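Reporting hateful posts by someone local on a small social site. Who do I contact?

Asked in: Online Safety, Harassment and Threats

There's a man in my town (Plolinton) who posts under his full name on Cernilico. For most of the summer it was complaints about the school board. Since September it has been posts about immigrants and about the mosque on the county road, and the last few name the street it's on and say people should "pay a visit" there. His account has over 2000 followers, though I don't know how many are real or local.

I used the report button on 9 of the posts. Each time I got the same automatic message saying the content doesn't break the rules.

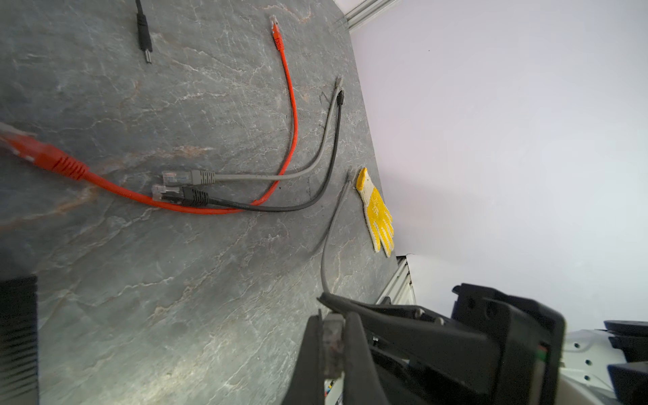

I also took screenshots, but they're on my phone and some of them cut off the date. My questions are whether the police will look at something like this if he hasn't named a person, and whether I should save it in some other way before he deletes it. I don't want to reply to him or have my name attached.

Xóchitl Zavala

3 answers

Answer 1 (marked helpful by 30 people)

Call the non-emergency number for your police department and say you want to report a possible threat against a house of worship. Use those words. If a post gives a day or time, or says he is on his way, call 911. You can also send it to the FBI through their online tip form, and you can leave your name off. Whether it counts as a crime is up to them and a prosecutor, so you don't have to settle that before you report.

Tell the mosque too. They may already know about him, but they may not have seen the posts with the street in them.

For saving the posts, open each one on a computer so you get the full page with the address bar, the account name, and the date. Save it as a PDF and copy the direct link into a plain text file with the time you saw it. Don't crop or mark up the originals. Keep a second copy on a drive that isn't plugged in all the time. 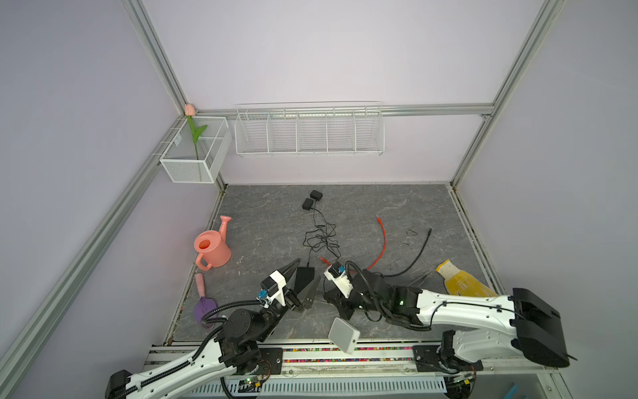
Pink watering can and garden trowel, with an artificial tulip in the basket.

Don't message him and don't post his home address, even if you know it.

Answer 2

Just block him. These sites never take anything down, I reported 140 accounts on Tevham last year and maybe two went away. Free speech covers most of it anyway.

Answer 3

I disagree with the block advice, at least until you have everything saved. Depending on the site, blocking can hide his page from you, and then you have nothing to hand over.

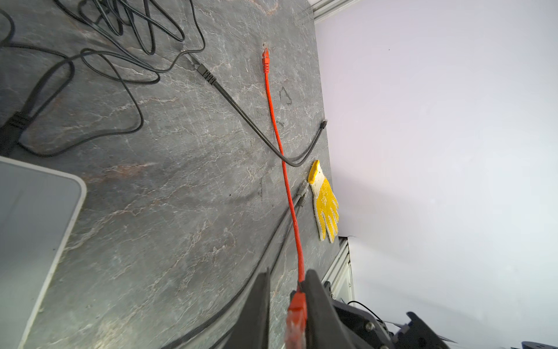
On the reporting side, the button usually goes to an automatic filter first. Look at the bottom of the site for a legal or abuse email and write there with the links, and say which posts mention the location. I did this for a page called Ağca that was going after a family at our church, and a person wrote back on Friday the same week. If you're saving a lot of pages at once, plug the computer straight into the router if you can. A plain Ethernet cable like the red one is fine, and my saves stopped timing out once I quit using the wifi. Put the links in date order in the email. Ask for a case number and give that to the police with your file.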